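Wednesday, July 7, 2021

Learning to bake my grandmother's bread without a recipe

My grandmother never owned a kitchen scale. She had a blue enamel mug with a chip in the rim, and everything she ever baked was measured in that mug, or in handfuls, or in what she called "enough." When I was nine I asked her how much flour went into the potato bread and she said enough. When I was thirty-one I asked again, with a notebook, and she said the same thing and then asked me why I was so thin.

So that's my inheritance, people. A mug and the word enough.

I've been trying to get her potato bread right since last November, and a few of you have asked for an update after I complained about the Thanksgiving loaf (the one my brother-in-law used to prop the garage door). I'm happy to say things have moved along since then! I'm not all the way there. But I had a loaf come out two Sundays ago that made me stop chewing and put the knife down, so I figure it's time to write some of this up while I still remember what I did.

First, a little background for anyone new. It's a big round white loaf with mashed potato worked into the dough, baked dark, with a crust that crackles when you press it. My grandmother's people came from Hungary and most families from over there seem to have some version. Hers had caraway in it, which half my cousins pick out and the other half fight over. She baked it on Fridays and it was still soft the next Tuesday, and that's the potato doing its job. It holds on to water like nothing else.

The trouble is that everything about the bread depends on the potato, and potatoes are not all the same. Some are dry and fluffy, some are waxy and practically drip when you mash them. I didn't think about this at all for the first couple of months. I'd grab whatever was in the bag, boil it, mash it, dump it in and then stand there wondering why the dough was soup one week and a brick the next.

The person who straightened me out was Levente Csonka. Some of you know him from the Saturday market, where he has the Szalai stand, the one with the green awning and the long line. He bakes three kinds of bread and a poppy seed roll and sells out by ten. I'd been buying from him for a year before I worked up the nerve to ask about potato bread, and I expected to get brushed off, because who wants to explain their living to a hobbyist at seven in the morning? He talked to me for so long that the woman behind me left and came back with coffee.

What he told me was to bake the potatoes, in their skins, and forget about boiling. Then push them through a ricer while they're still hot and spread them out on a plate so the steam goes off. Let them get completely cool. He said most people who write to him about gummy bread are putting warm mash into the dough, and warm mash wakes the yeast up too fast and the whole thing gets away from you. He also told me that I was using too much. I'd been going by memory, and in my memory there was a mountain of mashed potato in a yellow bowl, but I was nine and everything was a mountain.

I now use 200 grams of cooled riced potato to 583 grams of bread flour. Yes, 583. I know how that looks! I got there because I finally took the blue mug, filled it the way she filled it (scoop, shake, never leveled) and emptied it onto a scale, and then did it over and over until I had a number I could live with, times 4 mugs for the loaf. My husband says I could round it to 580 and the bread would never find out. He's right and I'm not doing it.

The salt was easier, thank goodness. I have a very clear picture of her tipping salt into her palm, and we have the same hands, same short thumbs and everything. I tipped salt into my own palm until it looked right, and it came out within a gram of what every bread book says it should be. I was weirdly proud of that, as if I'd done anything besides be born with the hands.

Now the flour. I started out on regular supermarket all-purpose and it makes a nice enough loaf, kind of cakey. Then I switched to the Grastach bread flour, which I get at the mill store on the way to my mother's, and the difference was big. The dough stood up. It stretched when I folded it and it stayed where I put it. It costs more and the bag is enormous and I've had to move the cereal to the top of the fridge, but I won't be going back. If you can't get it, any strong bread flour will get you most of the way there, I think. I also tried a blend from Zesitz that has some rye in it and I liked the smell better than I liked the bread. My mother loved it, for what it's worth. She took the whole loaf home and then called me to say it needed more caraway.

Speaking of which, caraway. Toast it! Dry pan, medium heat, shake it around until you can smell it from the next room. Then crush it a little with the bottom of a glass. My grandmother didn't do this, as far as I know, but she also bought her caraway in paper twists from a man who had probably grown it, and mine comes in a jar that has been in a warehouse since who knows when. I need the help.

The part I'm still bad at is the rise. My kitchen faces north and it's cold until June and then it's suddenly a sauna, so any instructions that say "let it rise for an hour" are useless to me. In the winter the dough sat for close to an entire afternoon and barely moved. Last week it was over the edge of the bowl while I was on the phone. I've started using a straight-sided plastic tub with a rubber band around it, so I can see where the dough began and where it's got to, and I go by that and ignore the clock. I mark where I want it to end up with a piece of tape. It's not pretty but it works better than poking it and frowning, which was my whole method before.
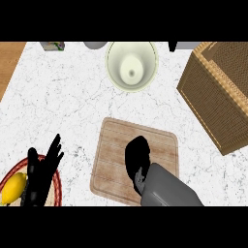 Shaping I do on the counter with hardly any flour. This took me forever to believe. When dough is sticky every part of you wants to throw flour at it, and then it just slides around and never gets tight. Wet your hands a little, use a bench scraper, drag the ball toward you and turn it, drag and turn, until the top feels smooth like a drum. If it tears, leave it alone for ten minutes and come back. I ruined a lot of loaves by not leaving them alone for ten minutes (I'm told this is also how I ruin conversations).

Then it goes into a basket lined with a floured dish towel, and into the fridge overnight if I've got the patience. The overnight ones taste better, no contest. A little sour, a little deeper. My grandmother didn't have room in her fridge for a basket of dough, but she did have a cold back porch, and my mother remembers stepping over covered bowls on her way out to school. So I feel pretty good about that one.

For baking, I use the Sastix pot that my sister gave me, the heavy one with the lid that weighs as much as a toddler. It goes into the oven empty while the oven heats, as hot as mine will go, which is 500 on a good day. Dough in, lid on, half an hour. Lid off, turn it down to 425, and then I stand there. You want it dark. Darker than you think! The first time I made one that was dark enough I was sure I'd burned it and I almost didn't cut it open. It should sound hollow when you knock on the bottom, and it'll crackle to itself on the rack for a good while after it comes out. The dog finds this very upsetting.

And then you're supposed to wait until it's cool all the way through before you slice it. I've managed this exactly once, when I had to go to the dentist.

So, that loaf two Sundays ago. It was an overnight one, baked potatoes, Grastach flour, plenty of caraway, left in until it was the color of a saddle. I cut it while it was still too warm, put butter on it and took a bite standing up, and it was the crust that got me. I could tell it was her crust before I'd even gotten to the middle. The inside isn't the same yet. Hers was a bit more open and I swear there was something else in there, a sort of milky taste. I called my mother and asked if there was ever milk in it and she said no, never, and then she called back twenty minutes later and said well, sometimes, if there was sour milk that needed using up. Sixty-eight years old and she's only telling me this now.

I've got a carton of buttermilk in the fridge as of this morning, and potatoes in the oven as I'm typing. I'm going to swap it for half of the water and leave everything else the same. I'll bring a piece to Levente on Saturday if it's any good, and if it's terrible my brother-in-law's garage door could use a matching pair.

If anybody's family did the sour milk thing, please tell me in the comments how much you use. And don't say enough.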